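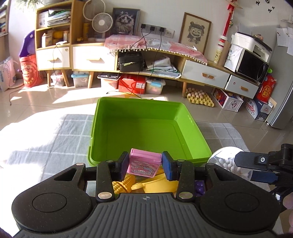 Fig. 1. Hand-held gripper closed on a small pink toy phone. Green box open behind it.

Week 9 - collecting demonstrations by hand

Notes for the lecture, tidied up a bit but not much. Read before the practical. Updated November 22, 2020.

Where we had got to: a policy maps what the camera sees (plus how wide the fingers are) to what the gripper should do next. To fit one we need examples. Lots. Last time was teleoperation - slow, needs the arm, needs the lab. This time we leave the arm at home and carry the gripper about by hand.

Why bother with hand-held
- quick. You feel the contact through the handle, so fewer drops
- any room will do. Kitchens, living rooms, wherever there's a table
- camera is fixed to the gripper, so the view in training is the view the arm gets later (if the mount matches!! check the mount)

Drawbacks: you have to recover the pose of the tool from the video and the motion sensor. Blank walls, very fast turns and strong glare all hurt tracking. Also people can bend in ways the arm can't - more on reach below.

Task used throughout this week: tidy the table. Mixed small objects on a cloth, one open box, everything goes in the box. Sounds trivial. Shapes are all different though, so the grasp has to change each time - a long thin thing, a round thing, a thing with a handle.

Terms. Please use these in your reports, half of last year's used them the wrong way round.
Episode - one recording, start to stop.
Segment - one pick and one place inside an episode.
Reset - putting the table back in a new layout. Not recorded.
Layout - where the objects and the box are at the start.

Start with the fingers open and the object in view. Approach, close, lift, carry over the box, open, back off. Don't throw. Don't push things in with the side of the finger, it works fine for you and teaches something horrible. Some objects want picking up end-on and others across the middle, choose one that a parallel gripper can actually hold and stick to it for that segment. As the box fills up
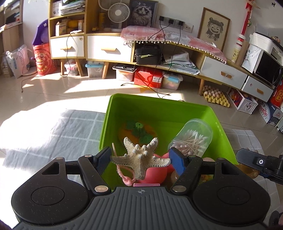
the carrying height matters more, becuase whatever is already inside sticks up and the next thing has to clear it. Lift first, then across. Dragging over the rim is the commonest fault in the Skurura set, and the policy trained on it copied the drag faithfully.

Numbers. The Cerkley set has 900 episodes recorded, 621 kept after filtering. Worth thinking about where the rest went:
- tracking lost part way
- the hand that isn't holding the tool comes in to help. Bin it
- recording stopped before the fingers opened
- same layout again and again (these were cut by hand, dull job)

Filtering isn't cheating but say what you filtered and why. A set with every slip removed has no recoveries in it, so the policy never sees what to do after a miss. Keep a missed grasp if the operator tries again calmly and gets it. Polák rule from the reading: keep the miss, drop the panic.

Variety
Move the box. Turn the box. Change the order of objects - if the yellow one is always first you have taught it "yellow first". Two operators at least per room, people have habits in the wrist. Light changes through the day, use it, don't draw the curtains. Background clutter stays where it is, real rooms have stuff in them.

Reach: keep the tool in the volume the Stenitz arm can get to. Easy to forget when there's no arm in front of you.
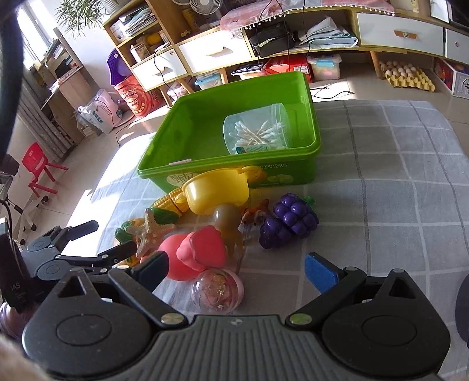 Fig. 2. Fingers open at a clear plastic ball with pink decorations inside. Toy food and figures in front of the box.

Clutter. Objects close together are harder than objects spread out, obviously, but look at what makes them hard: no room for the second finger. Options are come in from a different angle, or take an easier neighbour first. Both fine. Label which one you did, we'll want to split the results on it.

Clear things - transparent plastic is bad for depth sensors, not so bad for plain colour video. We come back to this in the sensing lecture.

For the practical
Work in pairs, swap operator half way. Calibrate finger width before the first episode and again after the swap. Do the mapping pass slowly, whole table, then record. Write down the layout for each episode in the shared sheet, file names must match the sheet.

Hand in: the raw episodes, the sheet, and 2 pages on what you threw out. No plots needed this time.

Question to think over: would you sooner have more rooms or more episodes per room, if the hours are the same? We'll argue about it next week.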